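The tea room at Plisport opens at 8 in the morning, and by a quarter past the owner has usually sold her first pot. She took over the lease in March, after seven years of buying tea for other people, and she still does most of the tasting herself in the back kitchen.

"I started at Tokel, packing boxes," she says. "It was mail order, mostly breakfast blends. You learn what people reorder and what they only buy once. Smoked tea, they buy once."

From packing she moved to the buying desk, and from there to a small importer called Nostia, where she was sent samples from growers and asked to write two lines on each. She kept the notebooks. The earliest entries are short and, she says, not much use to anyone now. "I wrote 'nice' a lot. Nice doesn't help you when you're deciding between two teas at different prices."

The shop stocks fewer teas than she had planned. Her first list was long, and she cut it when she worked out how much of it would go stale on the shelf. Green teas suffer most. She buys them in small lots and will not reorder until the tin is nearly empty, even if that means telling a regular to come back next week.

"People are fine about it if you tell them why. They're less fine if you sell them something flat."
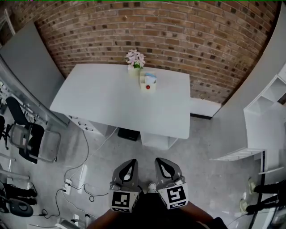
Flowers on a table by the brick wall.

Water is the subject she returns to most often. The supply in Plisport is hard, and a tea that tasted bright at the importer's office came out dull here. She spent almost 4,000 on a filter system before opening, more than she spent on the furniture, and says she would do it again. At home, she suggests, a plain jug filter does most of the work.

She is relaxed about milk and sugar. What bothers her is time. Black tea left in the pot for ten minutes will be bitter whatever it cost, so every pot goes out with the leaves in a basket and a spare saucer to put it on. "Half the customers leave it in anyway. It's their tea."

Food is kept simple. There are two cakes a day and toast until noon. The almond cake comes from a recipe she was given on a trip to Tolentino, and she has changed only the amount of lemon. She was asked to do lunches and tried it for a month, but the smell of soup got into everything - the tea included - and she stopped.

Her plans for the winter are modest. She would like to run an evening tasting, with one type of tea from several growers, and to find a decaffeinated black tea that she is willing to drink herself. So far she has turned down every sample.

"There's another one coming in the post," she says. "I'll try it, but I'm not clearing a shelf yet."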